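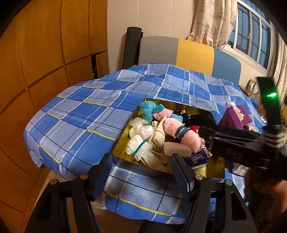

The odds-and-ends tin on the bed, with its gold-colored inside.

Section 4: Sorting the soft stuff tin

If you've set up your drawers the way I showed you in the Taredmont section, you'll have a pile of small soft things left over – gloves, scrunchies, little plush toys, all of it. Mine go in a metal tin. I love a tin for this! It keeps its shape, and you can carry the whole mess over to the bed and deal with it there.

1. Spread a cloth or sheet over the bed first. Plaid is fine, but little dark things are easier to find on something plain (I never listen to myself on this one).

2. Set the tin down where you can reach it from both sides, lid off.

3. Take out whatever is on top and lay it flat. Don't dig yet.

4. Pull out anything that came rolled up with a paper band. Hold it around the middle so it doesn't spring open on you. 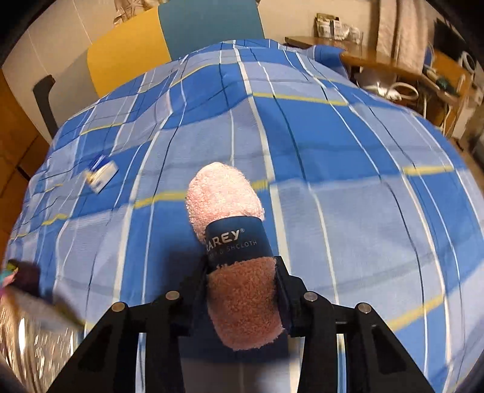
5. Decide about the band now. I leave it on until I'm ready to use the thing, as the roll stays tight and takes up half the room. Once the band is off, fold in thirds and tuck the loose end under.

6. Fuzzy things go along one side, flat folded things in the middle, anything still in plastic on the other side.

7. Small packets go in last, standing on edge so you can read them.

Note: My tin came from a shop in Urkden and holds way more than it looks. If yours is shallow, use two and put the plush toys in the second.

Caution: Run a finger around the rim before you put anything knitted in there. A rough edge will catch a glove cuff, and I've lost a good one that way – a whole row of stitches, gone.

Caution: Don't press down to make the lid fit. Take one thing out and find it a spot in the Jusville drawer (Section 5).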